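Print this page
E-mail this page

Second-hand computers in Stedavville homes: who buys them, how long they last and where they go
Student project report, second year

1. Background

Stedavville has one council recycling centre, on the Illach road, and one shop that sells used computers. For a town of its size that is not much, and when we chose this topic in February we wanted to know whether people were keeping old machines going or throwing them out. The council publishes a yearly total for small electricals but does not split computers from kettles and hairdryers, so there was no figure we could simply look up.

The project had two parts. The first was a survey of households. The second was a short look at what goes wrong with older desktop computers and how much of it can be put right without special training. The survey took up most of our time and takes up most of this report.

2. How the survey was done

We put a paper form through doors on 12 streets. The streets were picked from the town map so that each part of Stedavville was covered, including the newer estate at Kamel, which has a separate postcode and is sometimes left out of local surveys. The form had 25 questions on the first draft. A trial run showed that people gave up before the end, so we cut it down and moved the questions on spending to the back page.

Completed forms could be handed in at the library or sent in as a photograph by e-mail. The library box worked better than we thought it would. The e-mail address was printed with a letter missing on the first batch of forms, and we had to go round again with a correction slip. Some replies were probably lost because of this.

We did not ask for names. We asked for the street, the number of people in the household, which computers they owned, how old each one was, whether it had been bought new or used, and what had happened to the last one they got rid of.

3. What people told us

Most households had at least one laptop. Desktops were less common, and where there was one it was usually the oldest machine in the house. Several people wrote that the desktop was kept for one job only, such as printing, household accounts or an old game. One reply described a desktop under the stairs that was switched on once a year for the Christmas card labels.

Buying used was more common than we had guessed. The main reason given was price, followed by being handed a machine by a relative, which we had not listed as an option and which people wrote in by hand. In a repeat survey this should have its own tick box. Very few people said that waste or the environment was their main reason, although many ticked it as a second reason.

The question on getting rid of old computers gave the most mixed answers. A large share of households still had the last one. It was in a cupboard, a loft or a garage, and the reason given again and again was that there were photographs or documents on it. People did not know how to get the files off, or did not trust that they would really be gone if they wiped it. We think this is the most useful finding in the report, as it is something a leaflet or an evening session at the library could help with.

Kamel was different from the rest of the town. The households there were younger, had newer machines and were more likely to have sold the old one online. They were also less likely to know where the recycling centre was. There is no bus from Kamel to the Illach road, and two forms mentioned this.

4. Costs

We compared the price of a used desktop in the town shop with the price of a new one of similar use. Prices moved during the project, so we took them all on one afternoon. The used machines were cheaper in every case, but the gap was smaller for the newest models, and the shop's guarantee lasts 4 months against a year or more for new. Electricity makes a difference as well. An older desktop left on all day can use up part of the saving, although we did not measure this ourselves and have left it out of the totals.

5. Repair and reuse 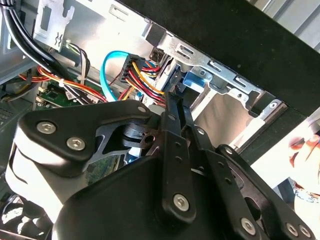
Reading time: 4 minutes

A desktop tower is easier to work on than a laptop because the side comes off and there is room to get at the wiring and the drive cage. For this part of the project we read repair guides and kept a table of common faults, using the Tellar workbook that is set for the course. Dust, failed drives and worn-out power supplies came up most often. A drive can be swapped in a short time. A power supply takes longer and should be left to someone who knows what they are doing.

Memory was the cheapest improvement in nearly every guide. Software was the harder problem – a machine can be in good order and still be too old for current security updates, and no spare part will fix that.

6. Problems and what we would change

The sample leans towards people who use the library. The ages of the computers are what people remembered, and some are likely to be wrong. We should have asked whether the household rented or owned, as storage space clearly matters. The missing letter in the e-mail address was our own mistake and could have been caught by sending one test message.

7. Recommendations

The council should count computers separately at the recycling centre. The library should be asked to hold a session on moving files and wiping drives, with one date in Kamel. The shop should be asked whether it would take machines for parts.

The forms and the table of faults are kept in the department office under project number 3457.

Report handed in Aug 5, 2026

Print this page
E-mail this page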